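About us

Home | What we do | Equipment planning | Fees | People | Contact

Print this page | E-mail this page

Nulturo helps small workshops and repair firms decide what automation to buy, what it will cost them over its life, and in which order to buy it. We don't sell robots and we take no commission from the people who do. Our clients pay us a fee for the plan, and they are free to take it to any supplier they like.

The firm was set up by Hendrik Jacobs and Nesrin Tuncer, who had both worked in purchasing for computer refurbishers. They had seen the same mistake several times. A company would spend its whole budget on an arm and then find there was no money left for the gripper, the bench, the fixtures to hold parts, or the hours needed to set it all up. We still find that the arm is the easiest line in a budget to get right.

Most of our work now concerns computer repair and dismantling. Desktop towers and workstations come in many layouts, with cards, memory and drives in different places, and the room for a gripper between them is often tight. A figure taken from a brochure is of little use here. Before we put a price on a job we want to see it tried on the kind of machine the client handles.
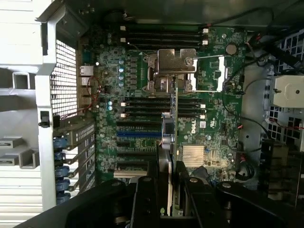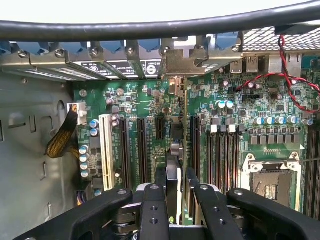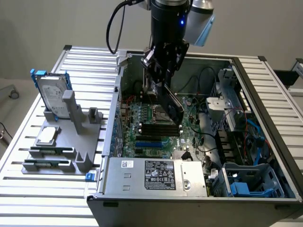
Bench work inside opened desktop computers. Bottom: the arm over the tower, with the parts fixture to the left.

How we plan a purchase

We begin with a list of tasks, written with the people who do them by hand. Each task is given a time, a part and a tool. Nevzat Coşkun looks after this stage and will normally spend 2 days on site. He asks for the awkward models as well as the common ones.

Next comes the budget. Nermin Soylu prepares it under 7 headings: arm, gripper, cameras, bench and fixtures, installation, training, and upkeep. Fixtures are given their own figure because they have to be redrawn when the product changes. Printed fixtures are cheap to replace, but somebody has to be paid to design them. Spare gripper fingers and cables go under upkeep.

The finished plan runs to roughly 37 pages, with a short summary at the front for whoever signs the order. It sets out what to buy in the first year, what can wait, and what we would leave to people. We have told clients to buy nothing at all, and they were charged the same fee.

Projects

Stundus: equipment plan for a desktop repair line, with leasing compared against outright purchase.

Kozan: review of three supplier quotations and a revised budget for fixtures.

Gronik: replacement schedule for benches and grippers, reviewed every June.

Contact

Ekrem Gündoğdu answers first enquiries. Please tell him what you repair or build, how many units pass through in a month, and whether a budget has already been agreed. Our meeting room is Room 202, on the second floor. Visits are by appointment.

Page last updated December 6, 2018

Print this page | E-mail this page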